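Bryozoa

Bryozoa, also called moss animals, are a phylum of small aquatic invertebrates that live mostly in colonies. The name comes from Greek words for moss and animal. 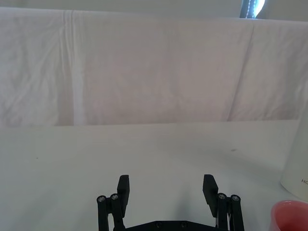 A colony is made up of individuals called zooids. Each zooid is usually less than a millimeter long and sits in its own chamber or in a shared body wall, depending on the group. Feeding zooids carry a lophophore, a ring or horseshoe of hollow tentacles covered in cilia. The beating cilia draw water down through the ring and carry small algae and other particles to the mouth. The gut is U-shaped, and the anus opens outside the ring of tentacles. When disturbed, the zooid pulls the lophophore back in with a retractor muscle.

Classification

Three classes are generally accepted. Phylactolaemata live only in fresh water and have a horseshoe-shaped lophophore in most species. Stenolaemata are marine, with tube-shaped zooids and hardened walls; most are known only as fossils. Gymnolaemata are mainly marine and include the majority of living species.

Colony form

Colonies may be flat crusts, upright branching tufts, lacy sheets or soft gelatinous masses. Many marine species build walls of calcium carbonate. In some gymnolaemates certain zooids do not feed. Avicularia have a modified lid that snaps shut like a jaw – a defense against small intruders – and vibracula bear a long bristle that sweeps the surface.

Reproduction

A colony grows by budding from a founding zooid, the ancestrula, which in most marine species develops from a settled larva. Freshwater species also form statoblasts, hard-shelled dormant buds that survive drying and cold and open when conditions improve.

Local records

The Driststead reservoir survey, begun in 1979 by Jovita Varela, lists 7 freshwater species. Chaiwat Duangkaew later added records from the Quintana canal, where colonies settle on submerged branches and pipe walls from May onward.

See also: Brachiopoda, Entoprocta, Phoronida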